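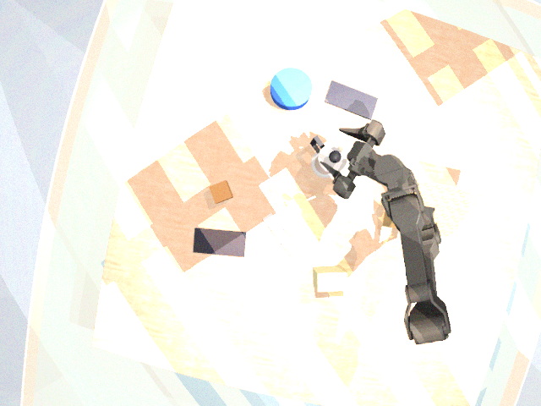 Pemuna student robotics open afternoon – my notes

Posted 2023-12-26

Went over to Pemuna for the end of term open afternoon, finally typing this up. Bus was late, missed the welcome talk, so no idea what was said there. Signed in, got a sticker, followed the paper arrows.

Ground floor is the older kids, wheeled stuff mostly. Line following on a long roll of paper taped to the hall floor. Loud. Lots of parents. Did not stay long, I was there for the arm class upstairs.

Arm class is 17 students this year, working in pairs with one odd one out who floats. The whole fall is in simulation. They don't get near real hardware until spring, and they have to earn it – a pair needs 2 clean runs in a row in front of the teacher before their code goes on the actual arm. Some grumbling about that rule from the back row. I think it's a good rule.

The exercise is a tabletop with an arm and a few little blocks and a blue cylinder, everything starts out in different spots each time. Reach, pick, put down in the right place. Sounds like nothing. Watched one pair for a good half hour and they had the reach fine, arm came in nicely over the table, then closed the fingers a hair too early and shoved the cylinder away. Over and over. They were very calm about it, calmer than me.

The table colors get changed too. Patches, odd textures, washed out light, whatever the software throws in. One student explained it to me (patiently, I asked twice) – if you always train on the same plain white table the thing gets lost the moment somebody puts a coffee mug's shadow on it. So they scramble the looks. Some of the tables come out pretty ugly. One of the girls had a folder of her favorite ugly ones.

The software is called Tokavano, built by last year's class and patched by this one. Runs on the school desktops, slow on the older row by the window. Saw it freeze twice. They have a paper log next to each machine, attempt number, what went wrong, initials. The furthest along pair was on attempt 889. Somebody had drawn a little cake at 500.

Asked what the most common note was. "Gripper angle." Then "typo." Same as my job then.

Other stuff upstairs:

Lindgren had a table in the corridor, they're the local shop that supplies the motors and gives the class a discount. Nice people, pens, a bowl of candy. They had a cut open gearbox you could turn by hand and there was a line of small kids for it the whole time I was there. Best thing in the corridor by far.

Poster wall from the fall projects. Quality all over the place. Good one on why joints shake when you ask them to stop fast. Another one with the graph upside down, I am fairly sure.

The Wurnis meet came up a lot. It's the regional one, simulation round first and then hardware if you get through. Last year Pemuna scored 267 in the sim round and just missed the cut, still a sore spot evidently. This year they're sending two teams. Entry closes before the end of December so there was a lot of form signing going on at the teacher's desk while we were all trying to look at screens.

Complaints, small ones. Room is way too warm with all the machines going. Not enough chairs. The screens face the wall so visitors have to squeeze in behind the students and breathe on them. A projector would of fixed it, there was one on the ceiling, switched off.

Also the schedule on the website said demos on the hour, they were more like whenever a pair was ready. Fine once you know.

If you go to the spring one – come early, go straight up the stairs, ask the students and not the adults. They know where everything is and they'll tell you what doesnt work yet. I had to leave before the last demo round so don't know if the cylinder pair got their two clean runs. Will ask.

Parking is behind the gym, not the front lot. Front lot gets locked at five.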